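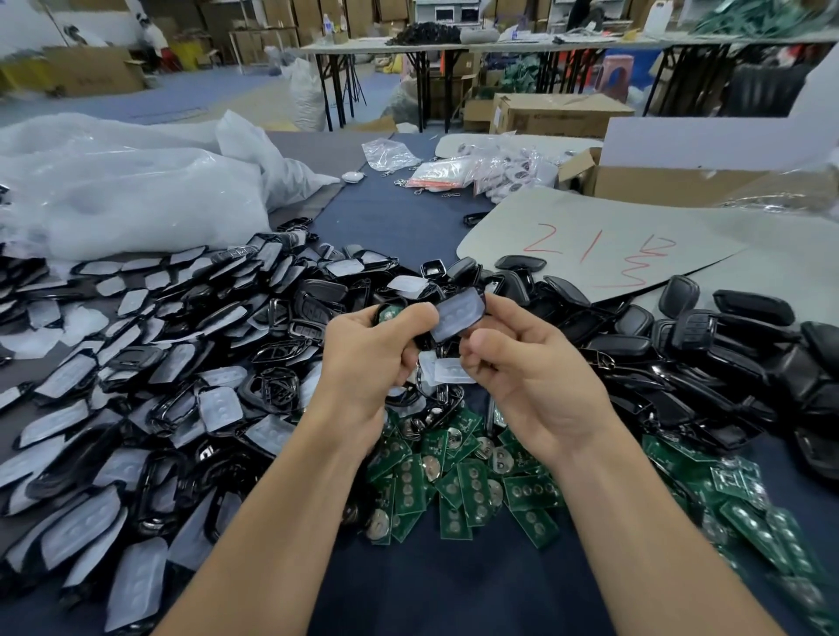 Imad Haddad thought we had picked the wrong step to automate, and he said so in February, in a long comment under our first build log: a gripper that can close a shell is nice, but the person at the table loses most of the time on the film and on getting the board the right way round, so why start with the snap? We had no good answer to that. Our first design (Section 2) was all about the snap, mostly for the reason that snapping two plastic halves together is fun to build for and looks great on video!

So we went back to the hand work and looked at it again. Figure 1 has the part we had been skipping over. The film is still partly on the shell and the circuit board is already pinched in the left hand underneath, so the two jobs overlap. A person does that without thinking. Our arm, which we call Bunel, has one wrist and two stubby fingers, and it can't do any of it at the same time. We had written the task down as a tidy list (pick shell, peel film, pick board, place board, close) and the hands just don't follow the list.

Figure 1. Hand assembly at the worktable: key fob shell with its clear film partly peeled, board held beneath it. Loose boards lie below the hands, and shells are heaped to either side.

3.2 What we changed on the bench

The heaps were the next thing. Both of us who built Bunel had been testing with shells laid out in a printed tray, all face-up, all facing the same way, and of course it worked. Real shells come in a pile. Some lie face-up, some show you their hollow backs, and glossy black plastic on a dark cloth is about the worst thing you can show to a cheap camera. I spent one whole evening tuning the lighting at Wosilgate (the shared workshop where we rent half a bench) and got nowhere until I switched off the overhead lamp and put a strip light down low at the side. The chrome edge on the glossy shells then shows up as a bright line, and the detector can grab onto that. The matte ones have no such line in our setup, so for those we fell back on the outline against a sheet of white paper. It's ugly but it works.

We kept the pile but made it smaller. A person tips a handful of shells onto the paper, Bunel picks whatever it is most sure of, and anything it can't read gets nudged with a closed finger and looked at again. After three nudges it gives up and moves on. I had wanted a vibrating feeder here — I still kind of want one — but the bench next to ours is used for soldering, and shaking it didn't go over well.

3.3 The film

Peeling was the hard part and I'll be upfront that we only half solved it. Our first idea was a roller with tape on it, pressed on one corner and pulled away at a slant. On flat test plates this lifted the film nearly every time. On the curved shells it lifted the corner, then the film tore or the shell came along for the ride. We then printed a cradle that holds the shell by its rim, and slowed the pull way down, and that helped a lot. In the last run of 60 glossy shells, the roller got the film off 45 of them in one pass. The rest went back for a second pass or were finished by hand. A second tape, from a maker called Qaisi, stuck better but left a smear on the plastic, and I scrapped it the same night.

The 17 seconds the peel takes is the longest wait in the whole cycle. I know. A person who has done this for an hour would run rings around it.

3.4 The board

By comparison the board was almost easy, once we stopped trying to pick it from a pile. The boards slide over each other, and where there's a round battery holder it sticks up enough to tip our fingers off to one side. We now load them by hand into a sloped slot, holder up, and Bunel takes the bottom one with a small suction cup on the bare end. Placing it in the shell needs a little wiggle, which we copied from watching hands do it: down, a bit to the left, down again. I tried for weeks to plan that motion properly with the force sensor, then typed in three fixed moves and it beat the planner.

The log files from these runs (more than 2,000 attempts, the failed ones included) are in the Morkanwood folder along with the cradle drawings. If you build the cradle, print it in something softer than we did. Ours marks the rim on the matte shells, and we haven't fixed that yet. Section 4 goes through the failed picks by type.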